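4.2 Reported and metered water use in rented dwellings

The household survey covered 444 rented dwellings in the Cheema and Zondholm districts, with 526 toilets among them. Tenants were asked to write down every flush and every shower for seven days in July. Meter readings were taken by the landlord's agent on the first and last day of the same week. The two sources were then matched by dwelling number, and dwellings with a reading missing at either end were dropped from the comparison, though they stay in the tables on attitudes in Section 5.

The diary came in two versions. The Zondholm version was a single sheet with a column for each person in the home. The Cheema version was a small booklet, one page per day, with the same questions in a larger type. We had hoped the layout would make no difference. It did. Sheets were usually filled in by one person on behalf of everyone else, often in the evening and from memory, and the flush column suffered most from this.

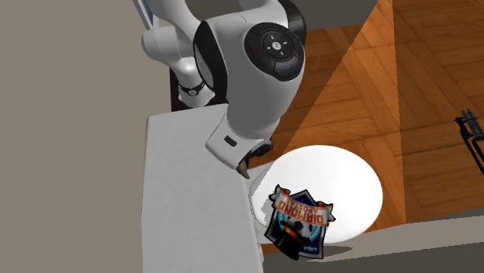 Delia Tănase, commenting on the draft diary, wrote that a tenant who pays a flat rent with water included has no reason to remember a flush, and that the gap between diary and meter should be expected to be widest in exactly those dwellings. Her comment led us to add a question on how water was billed. We think she was right about Zondholm, where most leases include water. In Cheema the pattern is weaker, and the dwellings with separate billing are too few to say much.

Leaks are a second source of disagreement. A worn flapper or a fill valve that doesn't close can run for months without anyone in the home noticing, and none of that water appears in a diary. In 23 dwellings the meter moved overnight while the tenants reported no use at all between going to bed and getting up. We didn't inspect the plumbing in these homes and can't say which fixture was responsible. Mulcahy's earlier dye-tablet trial at Clavelo suggests the toilet is the first place to look – but the Clavelo buildings were older and all of one design. 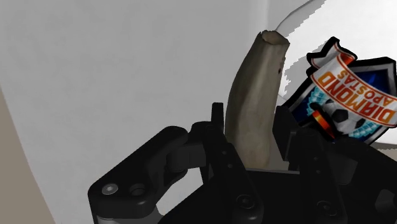
For this reason the overnight readings were kept apart from the main comparison. Leaving them in raises the metered total for both districts and makes the tenants look like poorer record keepers than they were. Taking them out brings the booklet group close to the meter, while the sheet group still falls short.

Tank volume was the hardest item to collect. Tenants were asked to look for a figure printed inside the tank or lid, and many left the box blank. Some gave the volume of the whole tank, others the volume of one flush. Where the answer was unclear we used the building's renovation year to assign a flush volume, following the method Aidan Mulcahy set out in the Farka report.

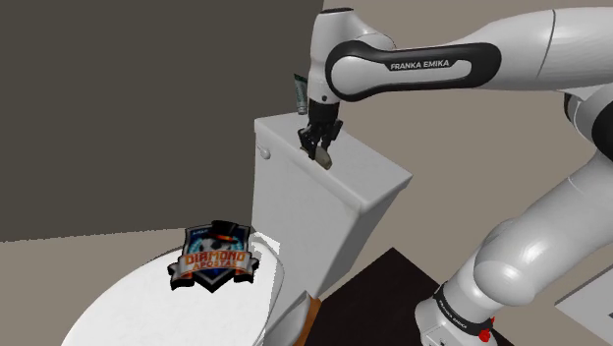 The assigned values carry an error of their own, and it runs in one direction. A toilet replaced after the renovation will normally use less water per flush than the one it replaced, so the method overstates use in homes where the landlord has kept up with repairs. We have no record of individual replacements in either district. The estimates in Table 6 should be read as upper values for that reason, and comparisons between districts are safer than the figures for either one alone.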